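Rallomero Incident Notices: data card

Version of 4/18/25

Summary

Rallomero is a collection of 2,590 short public notices on household emergencies: kitchen fires, carbon monoxide calls, burst water heaters, roof collapses and the like. Each record holds the text of one notice as it was first published, plus a small set of fields filled in by hand. The texts are in English. Notices that were later corrected are kept in both forms.

Sources

The notices come from the public pages of three local services: Henura, Olatunji and Nurar. Henura makes up the largest share and has the most regular layout. Olatunji notices are shorter and often leave out the time of the call. Nurar changed its page layout in July, so records from before and after the change were read in with different scripts.

Fields

id – a short code, unique within the collection
source – henura, olatunji or nurar
text – the notice, with page headers and footers removed
type – fire, gas, water, structure or other
call_time – local time, 24-hour clock, blank if not given
injured, killed – whole numbers, blank if not stated
revised – yes or no
parent_id – for a revised notice, the id of the first version

A blank in injured or killed does not mean zero. Zero is entered only when the notice says that no one was hurt.

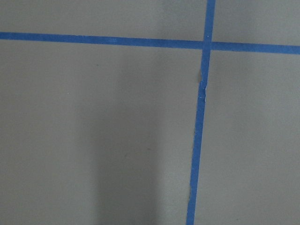 Revised notices are the part of the collection that needs the most care. A first notice may give two injured and the next one five, with no mention of the change. We did not merge these or pick a winner. If you need one record per incident, follow parent_id and take the last version in the chain.

Labeling

The type field was set by two readers working apart. Where they disagreed, a third reader made the call. Most of the disputes were between gas and fire – an explosion followed by a blaze is labeled gas if the notice names gas as the cause, and fire if it does not.

Personal data

Names, house numbers and ages were replaced with tags such as [NAME] and [AGE]. Street names were left in. Please report any name that slipped through and it will be taken out in the next version.

Known problems

Roughly 5 percent of Olatunji records have line breaks in the middle of words.
Nurar call times from the old layout may be off by an hour in summer.
Some notices cover more than one incident. These have type set to other.

Files

notices.csv
revisions.csv
changes.txt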